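Notebook, bench 2 -- parts bins, round two
July, started 9:40

Finally got to the bins! I have been wanting to sort out this end of the shop since spring and today there was a free morning, so here goes. Writing down what worked while I still remember it.

Where we were: everything small lived in the long drawer under the window. Scraps of wipes, offcuts, cord ends, those little white caps from the Drekis kits, all of it in one layer. You could find anything in there as long as you weren't looking for it. I tipped the whole drawer onto a tray and it took most of an hour just to get the dust out. Found the missing 4 mm key, by the way (it's back on the hook, please leave it there).

First try was by size. Bad idea, I gave up after ten minutes. Size tells you nothing when you're standing there needing a bit of cord. Second try was by what you'd reach for it to do, and that went so much faster. Soft stuff together: cloths, wrap, anything you wipe or pad with. Small hard bits together. Flat things on their own, because they slide under everything else and vanish. I'm really happy with this split and I think it will hold up.

Bins are the open-front kind, the ones from the Taşdemir order that sat in their box all winter. I love these. You can see what's inside without picking anything up, and the lip keeps the small stuff from rolling out when somebody bumps the table. They do hook together if you line up the sides, but I left them unhooked for now so we can swap the order around. Tried them stacked as well. Looks great, but the bottom one gets hard to reach into with a full hand, so a single row it is.

Cardboard on the table: keep doing this. I cut up the two big cartons from Stuleo and laid the sheets edge to edge. Small parts don't skitter on it the way they do on bare metal, and when it gets grubby you just throw it out and cut another. The seam is a bit of a nuisance, thin things catch there. Taped it underneath on the back half, ran out of tape on the front half. Need tape.

Labels: not done. Pencil on masking tape came off twice. The Badent label stock is supposed to stick to this kind of plastic, there's a roll of 1000 on the shelf behind the door, part no. 3085. Will try a few before committing the whole row. Keep the words short, "soft", "small", "flat". Long labels never get read.

11:15, three bins in a row and the soft stuff getting its turn. Very pleased with how the blue shows up against the brown, the white bits are easy to spot in there.

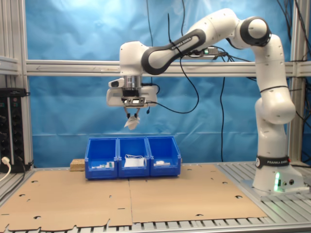
Leen Hamdan: love the split by use, please keep it. My one gripe is the cloths. If clean and used ones go in the same bin we'll be wiping parts with yesterday's grease by the end of the week. Can we have a fourth bin, or put the used ones straight in the trash? Also, cords should be tied before they go in. A loose one drags half the bin out with it.

Yes to both! Fourth bin for used cloths, and it goes at the far end so it doesn't get mixed up with the others. Cords get a twist tie from now on, there's a bag of them in with the zip ties. Leen is right about the dragging, I pulled out one cord before lunch and three caps came flying after it.

Still open:
Tape for the front half of the seam
Test the label stock on one bin, leave overnight
Go through the second drawer (it's worse -- bring gloves)
Decide where the wood and cork offcuts live. They're too chunky for the small bin and I keep parking them on the table next to it

Back on this tomorrow, starting with the labels.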